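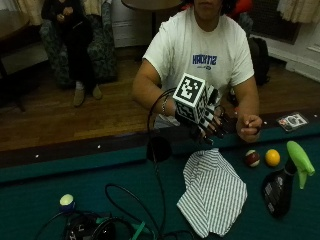
Tainá Furtado still has the recording of the night the arm pushed down, and she will play it for anyone who stays still long enough. I stayed for four viewings! The robot, a bench-mounted arm the team calls Kodikara, reaches over a green cloth surface toward a crumpled striped rag. It looks lovely, smooth and almost lazy. Then it keeps going down, well past where the rag is, until the motors start to whine and Dénes Sipos hits the stop button.

"It bent a finger," Furtado says. "One finger on the gripper, and a dent in the board under the cloth. Nobody was hurt, and nobody was inside the line. But I sat down on the floor for a minute afterward, because I had been inside the line ten minutes before."

Furtado leads training at Flondalow, a small group that teaches robots household chores from human examples. Her people do the chore themselves, sometimes wearing a sensor glove and sometimes holding a gripper, and in both cases a big white cube covered in square codes rides along on top. Cameras read the codes and work out where the hand is. The pool table was her own pick. She wanted soft things next to hard round things that roll away when you bump them, and she grins when she talks about it. "A ball is a wonderful critic. Brush it with the cloth and it leaves."

The team had 615 recordings when it trained the version that failed. The first guess was the arm. Sipos stripped down the wrist joint and found it perfect. The second guess was the force limit, and there he did find something he hated: it had been raised for a lifting test back in July and never put back.

"That one is mine," he told me when he joined us with his coffee. "The limit should have stopped the arm long before I did. So we had two problems, and the second one let the first one out of the room."

The first problem took longer. Imelda Malabanan, who looks after the recordings, began plotting the height of the hand at the moment it touched the table. Most sessions gave a nice flat line. One batch sagged. According to the data, people had been reaching straight through the slate.

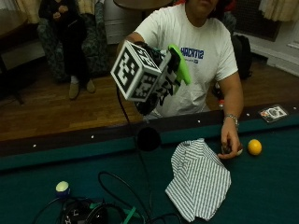
"You can't see it by eye," Malabanan says. "I watched those videos over and over and the person is doing a beautiful job. Pick up the ball, set it down, go get the cloth. Everything's fine except the number."

The cause was a cube that had been taken off to fix a cable and put back with a spacer missing. It sat a little low and tipped slightly forward, and the software went on trusting the old measurements. In all, 144 recordings were made that way. The arm had learned from them that a table is something you go into.

I asked whether that was a gut punch, and Furtado laughed out loud. "It was the best week! I mean, not the finger. But we'd been blaming the learning for months, little misses here and there, and suddenly there was a piece of plastic you could hold up and say, you, it was you."

They threw the batch out and recorded it again. Now every session opens with a touch check: the person taps marked spots on the table, and if the heights don't agree the recording won't start. The force limit goes back to its low setting each time the arm powers up, and raising it takes a key that Sipos keeps. Nobody stands within reach during a first run of anything new, Furtado included.

She grumbles about the touch check, which has already caught her once. She had clipped the cube on in a hurry before lunch, and the screen went red and stayed red while Malabanan stood behind her humming.

The bent finger is in a drawer with the spacer taped to it. The next version of the arm is due to try the cloth again this month, and Furtado has promised to send me the video whichever way it goes.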